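Home | About Us | Classes | Workshop Days | Find Us | Contact

Print this page
E-mail this page to a friend

About Brallero

Hi, I'm Mebrat Lemma, and Brallero is the little tidying school I run in Grustdale with my friend Eyerusalem Alemayehu. We teach people how to live with their own stuff. That's the shortest way I know to put it, and I've had plenty of practice at dinner parties, where the next question is always "wait, there's a school for that?" There is! You're reading its page!

I didn't start out tidy. I grew up over my aunt's fabric shop, Woldemariam, where every flat surface had a bolt of something on it and the kitchen table was also the cutting table, the ironing board and the place you did your homework. I loved it. I also lost every library book I ever borrowed. When I got my first apartment I did exactly the same thing to it (minus the fabric), and for years I ate dinner standing up with a plate in one hand.

What changed was a move. I had to pack the whole apartment myself in one long, sweaty week in November, and by the end of it I'd handled every single thing I owned. I found 4 can openers. I found a box from the move before that one, still taped shut. I wrote a long and slightly unhinged e-mail to Eyerusalem, who was working in the stockroom of a housewares store at the time, and she came over with sandwiches and showed me how stockroom people think. Where does it live? Who reaches for it? How does it get back? We sat on the floor talking until well past midnight, and Brallero came out of that, more or less.

We gave our first class in my living room to a handful of neighbors. Now we have a proper room on Clelport Street, up one flight of stairs, with a kettle and decent chairs. Eyerusalem picked the chairs. I'd have bought the cute ones and everybody's back would have hurt.

So what do we do all day? Mostly we work with tables. I know a lot of people begin with the closet, and if the closet is what keeps you up at night then by all means bring us your closet questions, but we like to begin with the surface you use most. For some people it's the kitchen counter, and for others it's a desk or the thing by the front door where the mail goes to die. You clear it, wipe it, and then decide what gets to come back. The deciding is the hard part and it's where most of the class time goes. People get very attached to a stapler.

The main course runs for 9 weeks, one evening a week, and we keep it to 10 people so there's room to spread out. You bring a bag of things from home each time - the junk drawer, the bathroom shelf, the cables. We sort them together, we talk, and you take home whatever you've decided to keep. Some weeks it's a very quiet room. Other weeks someone pulls out a school photo or their grandmother's sewing kit and we don't get a whole lot of sorting done, and that's fine with me.

Our oldest student so far was 82 when she signed up. She told us on the first night that she didn't plan to throw anything away, and she didn't, but boy did she get it organized. She still stops in for coffee.

I should say something about baskets, as they come up in every single class. I'm a basket person. Eyerusalem is a drawer person. We've been arguing about it since the sandwiches. My case is that a shallow basket on a table lets you see what you've got, and you can pick the whole thing up when it's time to eat. Her case is that I will put anything in a basket, including other baskets. I like woven ones with low sides and a good thick rim you can get your fingers around, and I like them off to one side, with plenty of bare table left to work on.

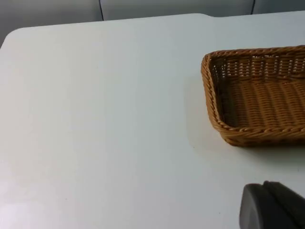
Reading time: 4 minutes

If you've never taken a class like this, please don't clean up first! We mean it. Bring the bag as it is. We won't come to your house unless you ask us to, and we won't hold up your sweaters and ask you big questions about them. We also don't sell containers. I get asked about that a lot, and I'd rather you went home and used the shoeboxes you already have.

We do make home visits in Grustdale and the towns nearby, usually for people who are packing up for a move or helping a parent downsize. One of us comes out for a morning, we pick a room, and we get going. Eyerusalem labels the boxes, on two sides and never on the lid, and she'll tell you why whether you ask or not. I make the tea and do the kitchen.

New courses open whenever the last one finishes, and there's usually around a month's wait. Drop us a line through the Contact page and tell us which surface in your house is the worst. Mine is still the nightstand.

- Mebrat

More from Brallero

What to bring to your first class
Packing a kitchen without losing the can opener
Baskets or drawers? Eyerusalem answers back
Home visits: how a morning works
Getting up to our room on Clelport Street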